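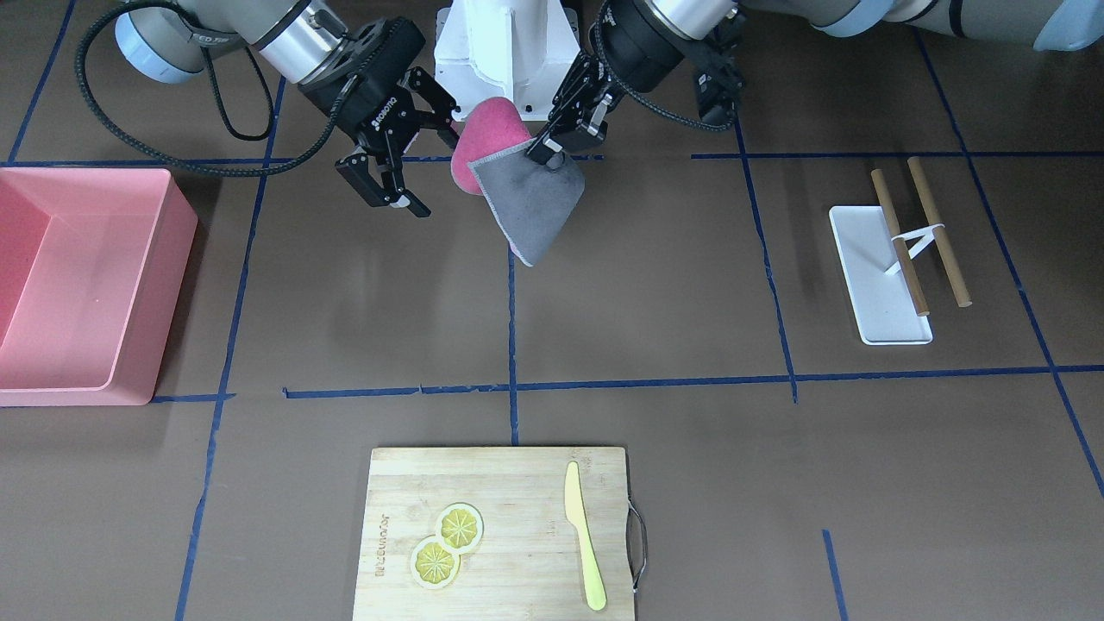 4. Connecting the Girora thermostat to your home network

Finish the wiring in Section 3 before you start. The thermostat must be mounted on its wall plate and the screen must show the time.

You will need:
The name and password of your home Wi-Fi
The setup code printed on the inside of the front cover
A phone with the Girora app installed

4.1 Joining the network

1. Press and hold the dial until MENU shows on the screen.
2. Turn the dial to NETWORK and press once.
3. Open the app and tap Add Thermostat.
4. Type in the setup code. Codes for this model begin with 933.
5. Choose your home Wi-Fi from the list and enter the password.
6. Wait for the green light. The thermostat restarts once while it connects.

Note: The thermostat uses the 2.4 GHz band only. If your network does not show up in the list, check that this band is turned on in your router settings.

Note: Letters in the setup code are always capitals.

4.2 Setting a weekly schedule

1. In the app, tap Schedule, then pick a day.
2. Tap the plus sign to add a time and a temperature. Each day can hold up to 7 changes.
3. To use the same times on another day, tap Copy and select it. Many homes keep a separate plan for Sunday.
4. Tap Save. Changes that are not saved are lost when the app closes.

Turning the dial by hand overrides the schedule until the next set time — the schedule itself does not change.

CAUTION: Do not set the low limit below 45°F in a house that will be empty in winter. Pipes in outside walls can freeze.

4.3 If the thermostat will not connect

Light blinks red: The password is wrong. Repeat 4.1 from step 5.
Light stays yellow: The signal is weak. Move the router closer or add an extender.
No light: Check the breaker, then see Section 7.

CAUTION: Turn off power at the breaker before you take the thermostat off its wall plate.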